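Vesela Dimitrov tarda muy poco en abrir el portátil. Lleva en Uleo desde marzo y habla de su método como quien acaba de volver de un viaje – deprisa, con las manos, saltando de una idea a otra.

«Queríamos saber cuánto aprende un brazo cuando la cámara va en la muñeca y no hay ninguna otra vista», cuenta. «Todo el mundo nos decía que hacía falta una cámara fija. ¡Pues vamos a medirlo!»

El método se llama Sketer y funciona por completo en simulación. El equipo generó 2768 episodios en 388 habitaciones distintas, con muebles, cuadros y objetos colocados al azar, y entrenó una política que solo recibe lo que se ve por encima de la pinza. En cada episodio la muñeca arranca con un giro diferente, a veces muy exagerado.

«Eso del giro fue idea de Angelovski, y al principio me pareció una barbaridad», reconoce. «Le dabas al robot una habitación torcida y casi a oscuras y esperabas que supiera dónde estaba la mesa. Los primeros 3 entrenamientos fueron un desastre precioso.»

El cuarto ya no. Con las orientaciones aleatorias, los fallos de aproximación bajaron un 30 % frente a la versión que siempre empezaba derecha, y Dimitrov todavía se entusiasma al recordar la curva. «La miré, reinicié el programa y la volví a mirar. Pensé que había mezclado los datos de prueba con los de entrenamiento. Umar repasó todo el código esa misma noche y no encontró nada raro.»
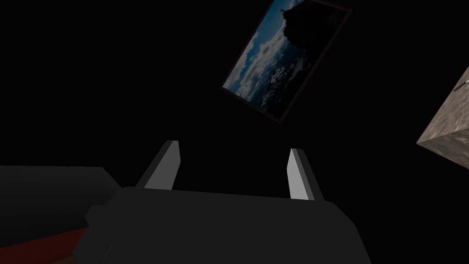 Vista simulada desde detrás de la pinza, abierta, con un cuadro inclinado al fondo.

Le pregunto qué usa la política para orientarse cuando apenas hay luz. «Estamos en ello. Tenemos mapas de atención, pero me fío de ellos lo justo. Sospecho que los bordes de los muebles ayudan mucho, y los marcos también – son líneas rectas, y una línea recta dice bastante de cómo estás girado.»

Queda el salto al robot físico, que empezará con una sola mesa y pocos objetos. «Puede salir fatal», dice, encantada. «Tengo unas ganas de verlo que no duermo.»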